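Sudanside School of Dance
Beginning Ballet for Adults, Unit 2 handout: Turnout, Pliés and the Spot

Welcome back, everybody! Unit 1 was all about standing up tall, and I loved how much your backs changed in just a few classes. Now we get to bend, rotate and (finally!) turn. Read this before class if you can, and bring it with you, because we'll scribble on it.

1. Turnout starts at the hip

Turnout is the outward rotation of the thigh bone in the hip socket. The knees and feet go along for the ride. If you plant your feet in a wide V and then try to drag the rest of the leg to match, the knee takes the twist, and knees hate that.

Try it lying on your back with your legs long. Roll both thighs outward, let the feet follow, and look down at the angle you get. That's your honest first position. Mine is a good bit narrower than the one I forced as a teenager, and I dance far better in it.

Key terms
En dehors: outward, away from the supporting leg
En dedans: inward, toward the supporting leg
Supporting leg: the one you're standing on
Working leg: the one having all the fun

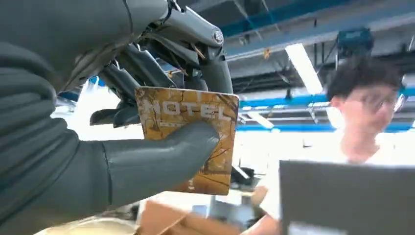
The muscles doing the job are the deep rotators, tucked under the big seat muscles. They're small and they tire fast, so the first few weeks feel like nothing is happening and then suddenly everything aches. Good! Keep the seat muscles awake but don't clench them. A clenched seat tips the pelvis under and you lose the very rotation you were after.

2. Plié

Demi-plié is a half bend with the heels down. Grand plié goes all the way, and the heels lift in every position except second. Marta Romaniuk, who taught me at Fitzsimmons, used to call the plié "the breath of the leg," and I still hear her every time I start a barre.

Watch for these:
Knees track over the second toe, going down and coming up.
The big toe, little toe and heel all stay on the floor in demi.
No sitting at the bottom! The bend keeps moving until it turns around.
Come up with as much effort as you used going down.

Our barre music is in a slow three. Two demis and one grand in first, second, fourth and fifth, with a port de bras between positions. Those of you still settling into fifth can use third and nobody will blink. 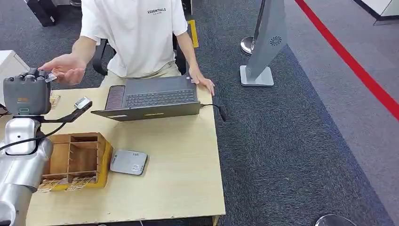

At the desk, with the laptop open.

3. Tendu into relevé

Brush the foot along the floor until only the toes are left touching, then bring it home the same way. Think of peeling a sticker: heel first, then the ball of the foot, then the toes. On the way back it's toes, ball, heel.

Relevé comes out of that same foot. Press down to go up. Weight sits over the first two toes, and if your ankles wobble toward the little toe, come lower and get it clean before you get it high.

Homework: 19 slow relevés at the kitchen counter, both feet, then see whether you can hold the last one through a full breath. Yes, it's an odd number. Elaheh Rahimi's evening group picked it and now it's tradition.

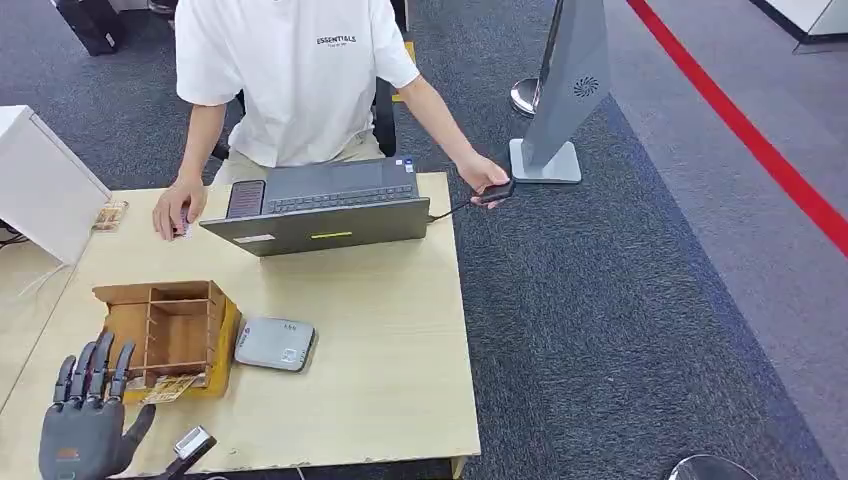
Please do these barefoot or in your slippers, on a floor that isn't slick. Socks on tile are asking for trouble.

4. Spotting

My favorite part! Choose a point at eye level. Keep your eyes on it while your body starts to turn, leave it as late as you can, then whip the head around and find it again before your shoulders arrive. Begin with tiny steps on the spot, arms crossed on your chest, one full turn in eight counts, then four, then two.

Dizzy? Stop, look at your thumb, do a few small jumps. It fades with practice. Keep your chin level too, as a tilted head pulls the whole turn off its line.

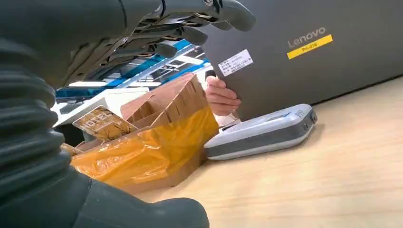 Notes by Liudmyla Kuzmenko, Beginning and Open Ballet

5. For next time

Practice the quarter turns to both sides, and give your bad side one extra go. Listen to the adagio track with your eyes closed and mark the arms in your chair. We'll put the plié, tendu and a first half-turn together across the floor, in pairs, and I can't wait to see it.

Tymofii Vasylenko will be at the piano in June, so we'll have live music for the last stretch of the unit. Bring water and a layer for the stretch at the end.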